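ジルカウ(Jirkau)は、家庭や施設で余った身の回りの小物を引き取り、種類ごとに分け、手入れをして、次に使うところへ渡す会社です。扱っているのは、くし、ヘアブラシ、ボール、積み木、組み立てブロック、洗濯ばさみ、計量スプーン、文具、小さなかご、ふた付きの容器などです。家具、家電、衣類は扱っていません。

このページでは、会社の成り立ち、品物の受け入れから発送までの流れ、分け方の決まり、設備、取引の条件をまとめて説明します。初めて品物を送ってくださる方、まとめて購入を検討している園や学校の方、見学を希望される方は、関係するところだけお読みください。

# ジルカウについて

## 始まり

はじめは、引っ越しの片付けを請け負う小さな会社でした。片付けの現場では、大きな家具や本は行き先がすぐ決まります。最後まで残るのは、引き出しの底や洗面台の下、おもちゃ箱の隅にたまった小物です。ひとつずつは安く、まだ使えるものが多いのに、混ざった状態では引き取り手がつきません。依頼主からも「これは全部捨ててください」と言われることがほとんどでした。

捨てる前に一度持ち帰って分けてみたところ、かなりの量が同じ種類どうしで揃いました。洗濯ばさみは洗濯ばさみで袋にまとめると、近所の保育園が工作に使いたいと言って引き取ってくれました。組み立てブロックは規格の合うものを集めて洗い、箱に詰めると、学童保育の部屋で使ってもらえました。混ざっていることが問題だったので、分ける仕事を会社の仕事にすることにしました。

片付けの請負はその後もしばらく続けましたが、分ける仕事のほうに人手が要るようになり、現在は受け付けていません。片付けそのもののご依頼には、お住まいの地域の業者を探していただくようお願いしています。

## 場所

事務所と作業場は同じ建物にあります。作業場は415平方メートルで、受け入れ口、洗い場、乾燥棚、仕分け台、梱包台、保管棚の順に並んでいます。品物が戻らずに一方向へ進むように並べました。移転前の作業場では洗い場が一番奥にあり、洗う前の箱と洗い終わった箱が通路ですれ違っていたため、取り違えがよく起きました。今の配置にしてからは、通路での受け渡しがなくなりました。

保管棚の区画は「グロゾフ(Grosov)」と呼んでいます。前の作業場の隣にあった倉庫の名前で、そこを借りていたころの呼び方がそのまま残りました。社内の伝票に「G行き」と書いてあれば、グロゾフに入れる品物という意味です。取引先にお渡しする納品書にも、まれにこの記号が残っていることがあります。お客様の側で処理していただくことはありません。

直売所は「レイトン」と読み間違えられることがありますが、正しくは「レイタオン(Leitão)」です。作業場とは別の通りにあり、袋詰めの小物とばら売りの容器を置いています。看板はローマ字だけですので、地図で探すときは綴りのほうが見つけやすいと思います。

# 品物の流れ

## 受け入れ

品物は箱か袋に入れて送っていただくか、受け入れ口に直接お持ちください。分けてから送っていただく必要はありません。混ざったままで構いませんし、引き出しの中身をそのまま空けたものも歓迎します。むしろ、分けるために小袋をたくさん使われると、開封の手間が増えます。割れやすいものだけ、紙で包んでください。

受け入れ口では箱ごとに番号札をつけ、重さを量り、次のものが入っていないかを先に確かめます。

- 刃物、針、画びょう
- 電池、電池が入ったままのおもちゃ
- 中身の残った化粧品、洗剤、薬
- 食品
- 鍵、印鑑、名前や番号のわかるカード類

見つかった場合は、品物をよけて、送り主の連絡先がわかるときはこちらから連絡します。鍵と印鑑は思いのほか多く混ざっています。保管は送り状の控えと一緒に行い、返送の送料はいただいていません。連絡先のない箱から出てきた場合は、警察に届けています。

液体が漏れて中身全体にかかっている箱は、受け入れをお断りすることがあります。シャンプーの詰め替えや糊が多い例です。洗面台まわりの品物を詰めるときは、液体の入った容器が残っていないか、最後にもう一度見てください。

## 荒分け

箱の中身は、浅い金属の容器に少しずつ出します。一度に全部は出しません。重なって下のものが見えなくなると、小さな部品の取り残しが出るためです。底が見える程度の量を目安にしています。

荒分けでは、材質と大きさだけを見ます。樹脂、木、金属、布とゴム、紙の五つに分け、どれにも決められないものは六つ目の箱に入れます。六つ目の箱は毎日、作業の終わりに全員で見直します。柄が木でブラシの部分が樹脂、といった品物は、水につけてよいかどうかで決めます。木の部分があれば、木の扱いです。

荒分けの段階では、売れるかどうかを判断しません。判断を始めると手が止まり、人によって基準もずれます。以前は荒分けと検品を同じ人が続けて行っていましたが、午前と午後で残す品物が違うという指摘があり、工程を分けました。

## 洗いと乾燥

樹脂の品物は中性洗剤で洗い、すすいで、乾燥棚の網に並べます。組み立てブロックのように裏側がくぼんでいるものは、くぼみを下にして水を切ります。そのあと一度裏返し、くぼみに水が残っていないことを確かめます。水が残ったまま袋に入れると、袋の内側が曇り、においも出ます。

木の品物は水につけず、固く絞った布で拭いてから陰干しにします。塗装が浮いているものは、この時点で外します。金属は拭いたあとに乾いた布でもう一度拭き、さびの有無を見ます。

透明な樹脂や、表面に光沢のあるボール類は、研磨剤の入ったものでこすると曇ります。柔らかい布と中性洗剤だけを使います。取れない汚れは、取れないまま検品に回します。傷をつけて汚れを取るよりも、汚れの程度を見て行き先を決めるほうが、品物の使い道が残ります。

ヘアブラシとくしには、専用の洗い場があります。毛を取り除き、根元のほこりをかき出し、洗ったあとにブラシ面を下にして干します。筒型のブラシは転がるので、網の溝に柄を合わせて置きます。柄の端に穴があるものは、つり下げて干すこともできます。柄の中が空洞になっていると、穴から水が入って抜けにくいことがあるため、振って音を確かめてから次に回します。

## 検品

検品台では、次の順で品物を見ます。

1. 欠け、割れ、とがったところがないか。
2. 部品がゆるんでいないか。外れそうな部品がないか。
3. 汚れ、におい、べたつきが残っていないか。
4. 本来の使い方ができるか。
5. 本来の使い方ができない場合、別の使い道があるか。

一番目で外れた品物は、先へ進めません。どれだけきれいでも、とがったところのあるものは出しません。二番目以降は、行き先によって判断が変わります。ふたのない容器は台所用としては出せませんが、文具入れとしてなら問題なく使えます。

使用済みのヘアブラシとくしは、髪に使う品物としては販売していません。洗ってあっても同じです。人形遊びの道具、絵の具をつけて模様を出す工作の道具、言葉の学習に使う実物教材として出しています。袋にもその旨を記載しています。未使用で包装が残っているものだけ、日用品として直売所に並べます。

小さなボールや部品は、対象年齢によって行き先を分けています。口に入る大きさのものは、幼い子どものいる施設向けの袋には入れません。大きさの確認には専用の筒を使い、筒に収まるものはすべて上の年齢向けに回します。迷ったときも上の年齢向けです。

# 分け方の決まり

## 分類

検品を終えた品物は、41の分類に分けます。荒分けでは材質を見ましたが、ここでは使う場所と使い方を見ます。髪まわり、洗面、台所の計量、台所の保存、洗濯、筆記、切り貼り、留め具、積む玩具、転がす玩具、といった具合です。

分類は最初からこの数だったわけではありません。細かく分けすぎて棚の札を読み間違えることが続き、いったん半分以下に減らしたあと、注文を受けて困ったところだけを増やしました。「留め具」はその例で、以前は文具と洗濯用品に分かれていましたが、クリップも洗濯ばさみもまとめて欲しいという学校が多く、ひとつにしました。逆に「玩具」はひとつでは広すぎたため、遊び方で分けています。

分類の名前は動作で付けることにしています。「ボール類」とせずに「転がす玩具」としておくと、車輪のついた小さな車や筒形の積み木も迷わずに入ります。新しく入った人が品物の正式な名前を知らなくても、使い方がわかれば正しい棚に置けます。

## 色について

色では分けません。よく尋ねられるので書いておきます。青いものだけ、赤いものだけという注文は受けていますが、注文が入ってから該当する分類の箱を見て選びます。あらかじめ色で分けておくと、一つの分類に箱がいくつも必要になり、棚が足りません。濃い青と紫、黄緑と黄のように、人によって呼び方の違う色も多く、棚の札として使いにくいという事情もあります。

色指定の注文には、少し時間をいただきます。透明のもの、光の当たり方で色の変わるもの、二色以上を使ったものは、特に希望がなければ色指定の袋には入れません。必要な場合は注文書の備考欄に書いてください。

## 揃いと半端

同じ品物が揃うと、次に使う人が決まりやすくなります。組み立てブロックは突起の大きさと間隔を見て、つながるものどうしをまとめます。見た目が似ていても、はめると固すぎる、またはすぐに外れるという組み合わせがあります。見本のブロックを台に固定してあり、ひとつずつはめて確かめます。

一つだけ残ったものは「半端」の箱に入れます。半端の箱は捨てるための箱ではありません。同じものが後から届くことがあり、三か月ほど置くとかなりの品物が相手を見つけて箱から出ていきます。それでも残ったものは、後で述べるプーヴェルの中身になります。

## 札と箱

保管棚には、同じ寸法の箱を900個置いています。札は正面の左下に付け、上段に分類名、下段に中身の状態を書きます。状態の書き方は「洗い済」「検品済」「注文引当」の三つだけです。これ以外の言葉を書き足すと読む人によって受け取り方が変わるため、書き添えたいことがある場合は、札ではなく箱の中に紙を入れます。

札の文字は印刷ではなく、太い油性ペンで書いています。印刷の札を使っていた時期もありますが、分類を見直すたびに作り直すことになり、間に合わない札が古いまま残りました。手書きのほうが早く直せます。読みにくい字があれば、気づいた人が書き直してよいことになっています。

# 出しているもの

## 分類別の袋

注文の多い形です。一つの分類から同じような大きさの品物を選び、透明な袋に入れて出します。直売所では一袋360円です。分類によって入る数は違いますが、値段は変えていません。袋の大きさも一種類です。

園や学校からの注文では、分類を選んで袋の数を書いていただきます。中身の細かい指定はできませんが、「とがった印象のものは避けたい」「片手で握れるものがよい」といった使い方の希望は、できるだけ反映します。用途を書いていただけると、こちらも選びやすくなります。

## プーヴェル

「プーヴェル(Puvel)」は、分類をまたいで小物を詰め合わせた箱です。触って確かめる、仲間を探す、名前を言う、並べて絵を描く、といった使い方を想定しています。保育園、小学校、日本語教室、高齢の方の通う施設などで使われています。

詰めるときの決まりは、手触りの違うものを入れること、長いものと丸いものと角のあるものを入れること、それから、同じ分類のものを二つ続けて入れないことです。ブラシを入れたら次は転がす玩具、その次は台所のもの、という順に選びます。名前のわからない品物が入ることもあります。使い方を考える題材になるという声があり、一箱に一つまでは入れてよいことにしました。

詰め合わせなので、同じ中身の箱は二つとありません。複数の箱を注文して班ごとに比べる授業をされる場合は、備考欄にその旨を書いてください。難しさに差が出ないように、品物の数と大きさを揃えてお送りします。

使い終わったプーヴェルは、送り返していただければ引き取ります。洗い直して検品からやり直し、使えるものは元の分類に戻します。中身が減っていても構いません。

## 直売所での販売

レイタオンでは、袋入りの小物のほか、ふたのある容器、かご、仕切り箱を一つずつ売っています。容器はふたを閉めた状態で並べていますが、開けて確かめていただいて結構です。ふたの合わないものが混ざっていた場合は、棚に戻さずに店の者へ渡してください。

値札のない品物は、売り物ではありません。棚の見本として置いている箱や札がこれにあたります。札を書く紙を売ってほしいというご要望もいただきますが、文具店で手に入る普通の厚紙です。

# 作業台のこと

仕分けには、淡い色の木の台と、灰色の板金の容器を使っています。木の台は高さが変えられないため、容器の深さで手元の高さを合わせています。深い容器では底のものに手が届きにくく、浅すぎるとボールが外へ転がり出ます。いくつか試して今の深さに落ち着きました。

容器の底には、金属の品物や硬い角が当たってできた擦り傷がたくさんあります。使うのに支障はないので、そのまま使っています。替えるのは、底がへこんで水平が出なくなったときと、縁にささくれができたときです。縁は毎朝、厚手の布でひと回りなでて確かめます。布が引っかかった容器は、その日は使いません。

底が明るい灰色であることは、選ぶときに気をつけたところです。白い容器では白い部品や透明なものが見えにくく、黒い容器では影と部品の区別がつきません。灰色であれば、青いブラシも黄色いブロックもすぐに目に入ります。透明なボールだけは灰色の上でも見落とすことがあり、照明の向きを変えて、表面の光り方で見つけるようにしています。

一つの容器に種類の違うものを少しだけ置いた状態は、新しく入った人が分け方を覚えるときにも使います。青い筒型のヘアブラシは「髪まわり」、虹色の模様が入った透明な小さいボールは「転がす玩具」、突起のある黄色いブロックは「積む玩具」に入ります。三つとも樹脂のように見えても、手に取って確かめるまでは材質を決めません。 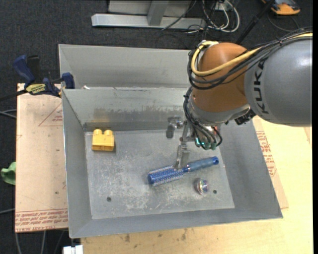 # 働き方

作業は午前と午後に分かれています。午前は受け入れと荒分け、午後は検品と梱包を中心に進めます。洗い場は乾かす時間が必要なので、午前のうちに終える決まりです。午後に届いた箱は番号札をつけて受け入れ口に置き、翌日の作業に回します。

同じ工程を一日中続けることはありません。検品は目が疲れやすく、続けていると小さな欠けを見逃します。途中で必ず別の工程に移り、戻るときは直前に見た箱をもう一度軽く見直します。二重の手間に見えますが、出荷後の返品がこれで減りました。

私語は禁じていませんが、数を数えている人には話しかけないことになっています。数えている人は赤い札を台に立てます。札を戻し忘れていつまでも話しかけてもらえないことがあるので、気づいたら倒してあげてください、と入社の説明で伝えています。

分け方に迷った品物は、一人で決めずに六つ目の箱へ入れます。迷った品物が多い日は、分類のほうに無理があると考えます。見直しで同じ種類のものが何度も出てきたら、札の言葉を変えるか、分類を足すかを話し合います。

# 取引と見学の案内

## 品物を送ってくださる方へ

送料は送り主様のご負担でお願いしています。買い取りは行っていません。受け取った品物の行き先を個別にお知らせすることもできませんが、到着の連絡が必要な場合は、箱の中に返信先を書いた紙を入れてください。

箱の大きさに決まりはありません。ただし、一人で持ち上げられる重さにしてください。文具や金属の小物は、見た目より重くなります。迷ったら二箱に分けていただくと助かります。

毎年、九月は学校の備品整理と重なり、受け入れが混み合います。お急ぎでなければ、前後の月にずらしていただけると早く処理できます。

## 注文される方へ

注文書に、分類名、袋の数、使う人の年齢、使い方をご記入ください。年齢は小さな部品を入れるかどうかの判断に必要ですので、必ず書いてください。年齢の違う方が一緒に使う場合は、一番下の年齢を書いてください。

在庫は届いた品物に左右されます。希望の分類が足りないときは、揃うまでお待ちいただくか、近い分類に替えるかを伺います。こちらの判断だけで別のものを入れることはありません。

届いた袋に欠けたものや傷んだものが入っていた場合は、その品物と袋の番号をお知らせください。番号から検品した日をたどり、同じ日に見た箱を確かめます。品物を送り返していただかなくても、代わりのものをお送りします。

## 見学される方へ

作業場の見学は、午後の時間に受け付けています。洗い場が終わって通路が空いてからのご案内です。小学生以上の方からご参加いただけます。床に小さなものが落ちていることがあるため、かかとのある靴でお越しください。

仕分けの体験もできます。混ざった小物を一箱お渡ししますので、まずは好きなように分けてみてください。そのあとで当社の分類と見比べます。袖口の広い服は品物を引っかけやすいので、まくれるものが向いています。

撮影は、番号札と送り状が写らない範囲でお願いします。どこまで写してよいかは、案内の者が台ごとにお伝えします。

お問い合わせは、受け入れ、注文、見学のどれについてのご用件かを件名に書いてお送りください。作業中は電話に出られないことが多いため、書面かメールのほうが早くお返事できます。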